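Week 5, fruit after picking. Typed up fast from the board, so gaps. Reading is still chapter 4, the first half. Field trip to Estmont moved to May, bring closed shoes.

## Where we left off

Fruit is alive after it comes off the tree. Still breathing. Takes in oxygen, burns sugar, gives off carbon dioxide, water and heat. No more supply from the plant, so everything from here on is spending. What we call shelf life is mostly how fast it spends.

Two big groups again, they *will* be on the midterm:

- **Climacteric** — ripens after picking. Breathing rate jumps, ethylene jumps, fruit softens and changes color. Apple, pear, peach, banana, tomato, avocado, mango.
- **Non-climacteric** — what you pick is what you get. Orange, lemon, grape, strawberry, cherry, pineapple. Can change color, can dry out, can rot. Won't get sweeter in the box.

Somebody asked about green oranges. Peel color and ripeness inside are not the same thing. In warm places an orange can be ready to eat and still green outside, because the green goes when nights get cool. Packers may use a bit of ethylene to take the green out of the peel. Juice doesn't change. This is called degreening. Don't write "ripening" on the exam for this one, you'll lose the point.

## Temperature

Biggest lever there is. Rule of thumb: every 10 degrees C warmer, breathing rate goes up two to three times. Works the other way too. So a few hours in a hot truck can cost you days at the other end.

Field heat = heat the fruit carries in from outdoors. Get it out early. Ways to do it:

1. Room cooling. Cheap, slow. Put it in the cold room and wait. Fine for apples, bad for strawberries.
2. Forced air. Fan pulls cold air *through* the boxes instead of past them. Needs vent holes that line up. If the holes don't line up you've paid for a fan and got room cooling.
3. Hydrocooling. Cold water shower or bath. Very fast. Fruit has to stand being wet, and the water has to be kept clean or you spread rot from one fruit to the whole lot.
4. Ice on top. Broccoli, sweet corn. Not most fruit.

Half-cooling time: time to cover half the gap between fruit temp and air temp. Then half of what's left, then half again. Seven-eighths cooling = three half-cooling times. Draw the curve, it flattens. That's why the last couple of degrees take forever.

Worked one from the board: peaches come in at 78 F, cold room air at 34. Gap is 44. After one half-cooling time, 56. After two, 45. After three, 39.5. Check it yourselves. Most of you got the first step and then halved the wrong number — you halve the *gap*, not the temperature.

### Too cold

Chilling injury is damage above freezing. Mostly tropical and subtropical fruit. Bananas go gray, tomatoes never color up right, cucumbers get pits, peaches go mealy and dry inside. Peaches are the nasty case, the worst range is the middle, like an ordinary household fridge. Colder is safer for them than slightly cool. Symptoms often show up only after you warm the fruit again, so the store gets blamed for what the warehouse did.

Citrus: lemons and grapefruit are touchy, pitting on the peel. Oranges tougher.

## Water

Fruit is mostly water and wants to lose it. Loses it through the stem scar, through pores, through any scratch. Shriveling shows at a few percent weight loss, less for leafy stuff.

Weight loss is also money since it's sold by weight. Problem 2 on the sheet: a lot of 300 boxes, each 14 kg net, loses 3 percent. How many kg gone? (126. If you got 42 you forgot something.) Then price it at whatever the market page says this week.

Fixes: keep humidity up, 90 to 95 percent for most fruit. Wax. Liners. Don't let the fan blow longer than you need it once the fruit is cold. Onions and garlic want it dry, so don't put them in the same room, and not only for the smell.

## Ethylene

Gas, no color, plants make it themselves. Triggers ripening in the climacteric group. Tiny amounts count, parts per million.

Who makes a lot: apples, pears, ripe bananas, passion fruit. Who suffers: kiwi, lettuce (brown spots), cucumbers (yellowing), cut flowers, broccoli. Also engines give off some, so no propane forklift idling in the kiwi room!

Control:
- vent the room
- scrubbers, potassium permanganate sachets (purple to brown when used up)
- keep things cold
- 1-MCP, blocks the receptor. Fruit stops "hearing" the ethylene. Used a lot on apples.

Ataberk Sönmez came in last term to talk about the Sperling cold rooms and his example is worth repeating. They had a room of kiwi go soft early. Checked temp, fine. Checked humidity, fine. One pallet of apples had been parked by the back wall over a long weekend. That did it. One pallet, 220 boxes of kiwi sold for juice. He keeps a mixed-load chart taped to each door now. I'll hand out copies, there's a version for the small rooms too.

## Variety matters, quickly

Same crop, different variety, different behavior. The two peach lots we tasted (Clonevine and Husero, labels were on the bottoms) came from the same grower and were stored next to each other. Husero softer, more juice, skin marked everywhere. Clonevine firmer and a bit dull to eat. Breeders pick for firmness because firm travels. You all liked the Husero better, 

which is the whole argument between growers and eaters in one tasting. Write down your firmness scores if you haven't, they go in the lab report.

Penetrometer reminder: peel off a thin slice of skin first, push at a steady speed, two readings per fruit on opposite sides. Don't test the same fruit twice in the same place. Wipe the tip.

## Mechanical damage

Last topic, we rushed this, so read it slowly.

Three kinds:

- **Impact.** Drops, fruit hitting fruit, fruit hitting a bin wall. Height counts and so does what it lands on.
- **Compression.** Too much weight on top. Overfilled boxes, where the stack sits on the fruit and not on the cardboard.
- **Vibration / abrasion.** Long rides, loose fill. Rubs the skin. Pears show this worst, brown bands all round.

Bruise = broken cells, stuff mixes that was kept apart, enzyme meets phenols, browning. May be invisible for a day. Also a bruised fruit breathes faster, makes more ethylene, loses more water. So all three earlier sections come back here.

Where it happens: every transfer. Hand to bag, bag to bin, bin to line, line to box. Fewer transfers, fewer bruises. Cover hard edges. Keep nails short or wear gloves, I mean it, look at lemons under the lamp some time and you'll see crescent shaped cuts.

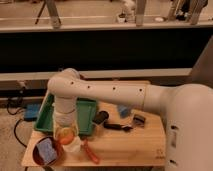
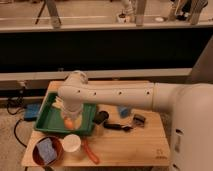

Containers decide a lot of the damage, more than people expect. Depth first: shallow for soft fruit, one layer or two, deep only for hard stuff like apples. Inside walls smooth, no staples, corners rounded so nothing gets wedged. A raised rim like the one on the green tray keeps round things from going over the side when the tray gets moved, but a rim does nothing about rolling *inside*, so for peaches you still want a liner with pockets. And think about contact area. Take the first picture, the round orange thing on top of the white cup: a real peach balanced on a narrow support like that carries its whole weight on a small patch. Same weight on a soft pad spreads out. Pressure is force over area, you had this in physics.

Fill level: flat full. Not heaped, not half empty. Heaped = compression, half empty = rolling and vibration. Settle the box with a short shake before you close the lid, then top up.

Stacking: corners on corners. Cardboard is strongest at its corners and loses a lot of that when damp, and cold rooms are damp. Cross-stacking looks neater and holds together better, but puts corners onto the weak middle of the box below. Use corner posts and straps if the pallet is going far.

## For next time

- Problem 1 to 4 on the sheet. Number 3 has a mistake, it should say *half-cooling* time, not cooling time.
- Lab report part A, both varieties, firmness and weight. One page. Table with units pleas.
- Read the second half of chapter 4, controlled atmosphere. Skip the section on ships.
- Bring one fruit from home with some defect on it. Any kind. We'll pass them round and try to say if it happened on the tree, in the box or in the shop.

Office hour is 3:30 as usual, same room as the lab.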